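Notebook, September, started 7:40 in the morning with coffee

Rewinding the Alness fan motor, continued from the last entry

Well, I slept on it and I still think the old varnish was the trouble, so I went back to the first stator before doing anything clever with the second. Hazel Baptiste had left me a note on the bench (thank you, Hazel, your handwriting gets better every year) saying that the Duvell varnish wants a longer soak than the can suggests, and that she used to warm the whole core beforehand when she was doing pump motors at Salian. I had been putting it on cold, which may explain the sticky patch I complained about at such length last time.

So this morning I warmed the core in the little oven, let it sit while I answered some mail, and then dipped it slowly, turning it as it went under. The bubbles came up for a good long while, far longer than they did before, and I took that as a kind sign. It drained over the tray until lunch and went back in to bake.

Winding sheet for the second stator, copied here so I don't lose it again:

Turns per coil: 118
Slots: 12, same lamination as the first
Wire: the Sundden reel, the heavier one with the green label
Insulation reading before varnish: 208 megohms
Insulation reading after bake: 852 megohms

I'm very pleased with that last number! Thenmozhi Unnithan read it off the meter with me, and then made me do it over with fresh leads, and it came out the same. She also thinks my end turns are too proud on the lead side and will rub the cover, and I'm afraid she is right. I laced them down tighter with the waxed cord and gained a little room, though I'd still like to see more daylight there.

Spent what was left of the afternoon reading up on slot liners, and found my own note on page 13 of the old book saying to fold the cuffs before cutting to length. I had forgotten it completely.

Motor in pieces on the blue sheet:
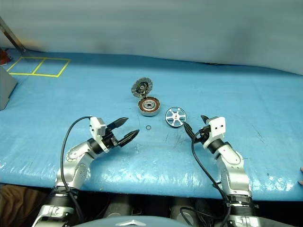
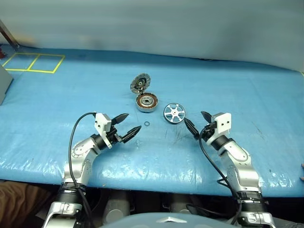
For next time

Ask Hazel whether she thins the Duvell for a second coat or uses it straight. Cut new liners, cuffs folded first. Check the end turns against the cover with a strip of paper before lacing the last coil, and order more waxed cord, as I'm down to the end of the spool.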